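Planning Your First Two-Arm Setup Without Emptying the Account

So you have the go-ahead to buy a pair of arms, and now you're staring at a quote and wondering what else it ought to include. I've been there, and I'm happy to walk you through it! Start with the chore, before you look at a single catalog. Write down what the arms should reach for, how far away it sits, and whether it's on a table or down on the floor.
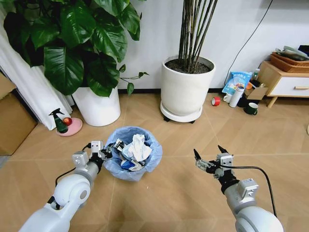 Next, split your budget into 2 piles, one for the arms and one for everything else. Our second pile came to nearly $4000, and we had planned on far less (grippers, cables, spare fingers, shipping, it all creeps up on you). Ask Fedik and Pumevar, or whoever sells near you, for quotes that list the grippers on their own line, and ask how long a replacement cable takes to arrive.

Then walk through the room with a tape measure. Floor work needs a low reach, and houseplants, curtains and baskets all take up space the arms may want.

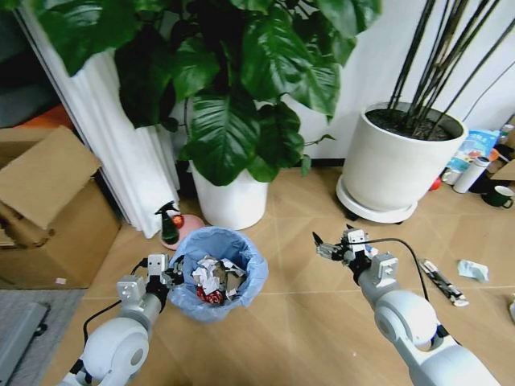

Sikanano Home Robotics Club: Equipment Pages

Leave 3 or 4 weeks between delivery and your first real session, and order trash bags and tissue paper by the box if tidying is your chore. Send the finished sheet to the club before September, when we place our shared order.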